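Notebook – Bornmont kitchen bench, April, afternoon

I started late today, with Ok-hee's coffee going cold beside the laptop and Maj-Britt asking me (very kindly!) whether the arms were going to get her Thursday-style backlog down before she retires. I said I'd write down what I told her, so the rest of you can correct me.
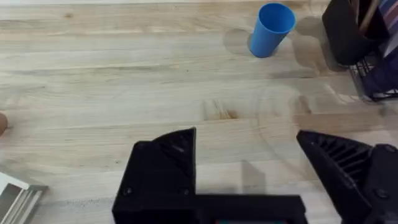 Maj-Britt's worry is the racking, more than the washing. She has done it by hand for 20 years and she can feel when a cup sits wrong. Cups are what we give the arms first, and a plain blue one like the one standing out on the wood is as friendly as it gets – a simple taper, no handle. Her own shelf at the Kowalchuk canteen is full of handles and chips and odd sizes, and she wanted that written down, so it is.

What changes for the crew, as far as I can tell, is where they stand. Märta used to have 3 people at the sink after lunch and now wants one of them out front with the guests.

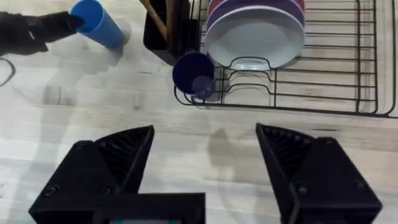 She hasn't told them who yet, and I do think she should, before they work it out from the shift plan. I offered to come along and answer the technical questions, though I suspect most of them will be about hours.

Still open:

1. Ask Marit T. whether the crew can pause the arms themselves, without phoning us.

2. Go through rack loading with Maj-Britt, cups and plates both, and let her set the order.

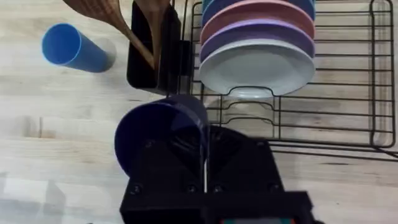 3. Copy run 13 over to the Climance folder and add her comments to it.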